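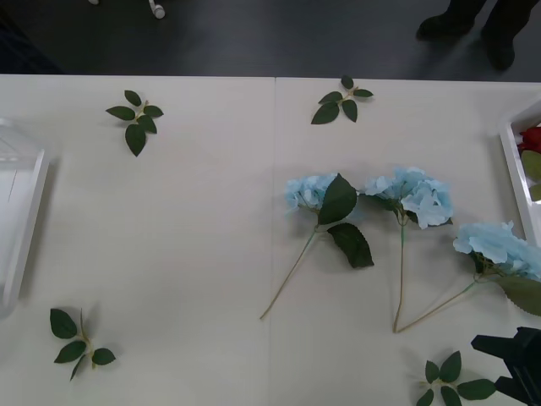
Wednesday, July 26, 2023

Bench 2, faux florals, Pomerbridge order. Notes before I forget, will tidy later (won't).

Ran the arm on hydrangeas from first break to lunch. 169 picks logged, 22 faults. Most of the faults are leaf sprigs, same as before. The short stems give it hardly anything to close on and the leaves fan out every which way, so the jaws come down on leaf instead of stem. Blue hydrangeas much better. Long stem, thin but consistent, approach angle works as long as the stems aren't touching. When two ends meet in a V it sometimes picks both. Need a nudge move to split them first, or we just lay them out further apart. Trí says lay them out further apart. Trí is the one laying them out so fine.

Leaves on the hydrangea heads: white table helps the vision a lot. Dark green on white, no complaints. Pale blue petals less good, the edges wash out under the overheads and the bounding comes up small. Turned down the one light by the window, better. Put a label on the switch.

To do on sprigs
- softer pads, ask Finari if they have the narrow ones in stock
- try grabbing lower, right at the cut end
- slow the descent, it is hitting the table somtimes

People side. Youssra asked me to write this part down properly since Zullbridge wants it for the November review, so trying.

What the arm takes over is the sorting. What it does not take over: fluffing the heads, bending stems, building the actual bunch, catching a bad dye lot. Before, each person sorted their own and then built. Now one person feeds and watches the bench and the rest only build. Output is up on a good day. But the feeder job is dull and you stand the whole time, and you can't really walk off because of the stops. Trí did it all of Monday and said his feet hurt more than after a full day of building. Also he misses talking, the build table is at the other end of the room.

Agreed with Youssra:
- feeder swaps every 2 hours, nobody does a full shift on it
- standing mat, and a stool for the waits
- feeder can hit pause without asking me. Should have been clear from the start, it wasn't, my fault
- pay code stays the same whoever is on the bench

Still open: the piece rate. It was set when sorting was part of the job. If the builders only build, the old number makes no sense, and if we recut it badly everyone loses money over a robot they didn't ask for. Youssra is taking it to Zullbridge, I said I'd bring the fault log so they don't plan around the brochure speed.

19 of the stops needed hands to clear. Rest recovered alone. So someone has to be there, put that in bold for the review.

Hầu order starts after this one, red stock, shorter stems. Expect trouble. Recalibrate first thing and check tray heights agian.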